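Bench notebook, Borneck table samples
February 4, 2022
Entry: F. Surdu. Read by: L. Gajdoš

Continued from the August pages. Marble-print top, pink and rust veining, red-orange edge banding, black metal legs. Purpose is wear under ordinary place settings. Gloss and scratch only; the stain work is in Maureen Kettle's book.

Setting: one shallow stainless bowl, one fork, one spoon. No mat. Wiped the top with a damp cloth, dried it, waited 25 minutes.

Load on the bowl for the slide runs: 700 g of dry rice. Slide cycles to date on this top: 2,380. Added 169 today, then stopped when the left front leg started to creep on the tile. Foot pad is worn. Asked Akinyi for a new set from the Testlow box.

Gloss readings are in the spreadsheet, tab 4. Center is slightly down from the August value, corner unchanged. Not sure the center drop is real. The meter was not zeroed between the two positions, so repeat before quoting it to anyone.

Scratches: two fine lines near the center, visible only with the lamp held low. Both run front to back. The pattern hides them from a standing position. Nothing on the banding.

Bowl emptied and wiped before the static part. Cutlery goes to the right of it, fork inside, spoon outside, both on a slant with the handles toward the front edge. 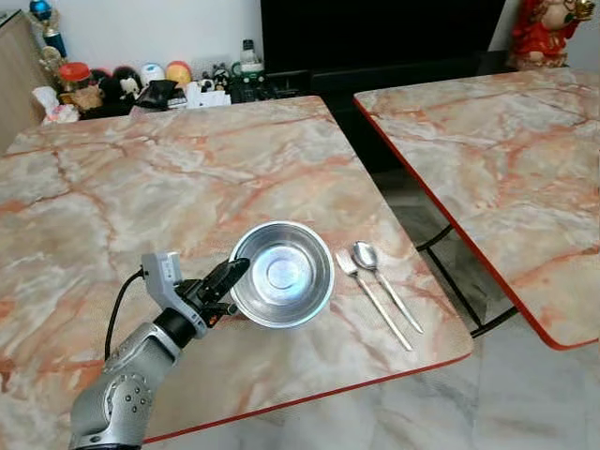 Lift the bowl between positions. Dragging it adds cycles that do not get counted, and Bohumila's numbers for the Malý top are probably off for that reason. She is checking her sheets.

To do:
- foot pads, all four
- rezero meter, repeat center x3
- photograph the two lines with the low lamp
- ask Flindlow whether the print layer thickness is the same on the gray version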